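February, desk task, hand-held grippers. Notes as I go, will tidy later (won't)

Picked up from Declan's page. Goal for this block: 50 usable demos of the desk tidy, two-handed, marker into drawer, mug upright. Then hand the lot to Guangming for the Veltura policy and see if it does any better than the tabletop-only set.

0840 grippers out of charge box, both ok. Left one had a sticky trigger again, worked it open/closed a while, better. Put it on the list for Arash.

0855 map first. Slow walk round the desk with both grippers up, then in close to the hutch, back out. First map rejected, moved too fast at the turn I think. Second one took. DO NOT move the desk now, or the hutch, or whatever's on the floor near it. Kai this means you.

0920 reset layout agreed with Kai: marker on desk, drawer open, mug on its side on the hutch shelf, left. Glass stays up top right, it's a distractor, don't touch. Drawer already open at the start because we split "open drawer" into its own task last month and I don't want the two mixed.

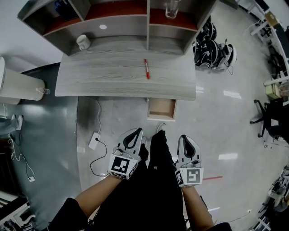
Start pose, both grippers low, marker lying on the desk.

Start pose matters more than I'd been treating it. Amirhossein went through the old Omthorpe set and says half the bad episodes have one gripper already moving when recording begins, so the first action is garbage. So: hold still, count to two in your head, go. Same at the end. Hands back down, hold, stop.

Order we settled on:
right hand picks marker, near the cap end
left hand steadies the drawer front, light touch
marker in, right hand out, left pushes drawer shut
then mug, either hand, whichever is closer. Vary it.

Demo 1 to 6 scrappy. Me pinching too hard, marker rolls out of the fingers when I turn the wrist. Grip it more in the middle of the pad and it's fine. Keeping 4 and 6, binning the rest.

Marker angle: change it every reset. Kai was putting it back the exact same way each time, which is tidy but useless. Asked him to just drop it. Also shift it left and right a bit, as far as the arms will reach at playback. Reach limit is 600 mm from the base on the Ukomdale cell so no point demoing the far corner of the desk even though it's easy for a person.

Speed. I go too quick. Guangming's rule is go at the speed you'd go with a full cup of coffee. Episodes came out shorter than he wants for the first batch, second batch better.

1015 tracking dropped on the left gripper in three in a row. Always at the drawer. I'm leaning in and the camera is looking at my sleeve and the desk edge, not much to lock on to. Fix for now is elbow out and keep the gripper tipped up a little going in. Looks silly, tracks fine. Did the next 13 without a drop.

Question for Arash: can we get the wider finger opening on both? The mug by the body is just about at the limit and I end up going for the rim every time. Policy will learn rim only. Maybe ok? Don't love it.

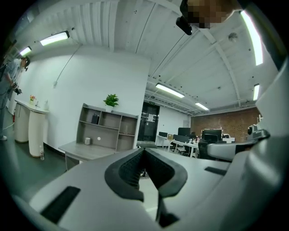
1110 break, then swapped operators. Kai on the grippers, me resetting. Want at least two people's hands in this set. He's a lefty so the mug goes differently, good. His marker picks are cleaner than mine, annoyingly. He forgets the pause at the end though, had to throw out two.

Finger pads: check them against each other when closed, every ten demos or so. If the tips don't come together evenly the width reading is off and the marker grasp looks like an empty grasp in the log. Had that all through the Pakzad run and didn't notice till training. Recalibrated width on the right before Kai started, left was ok.

1145 looked at a few back on the laptop. Wrist views decent. Fingers in view the whole way which is what we want, timestamps line up left/right. One episode has a gap in the middle, 1000 ms, no idea why. Flagged, not deleted, Amirhossein wants to see it.

To do
- finish the set after lunch, same layout, same map if it still loads
- some failed grasps on purpose with recovery, drop marker, pick it up again. Seperate folder!! not mixed in
- drawer half open as a variant? ask Guangming first
- trigger spring, left (Arash)
- write the reset order on a card and tape it to the hutch. No, wait, it'd be in the map. Tape it to my side of the desk... also in the map. Just memorise it

Declan if you take over this afternoon the episode names carry on from where the sheet stops, don't restart the numbering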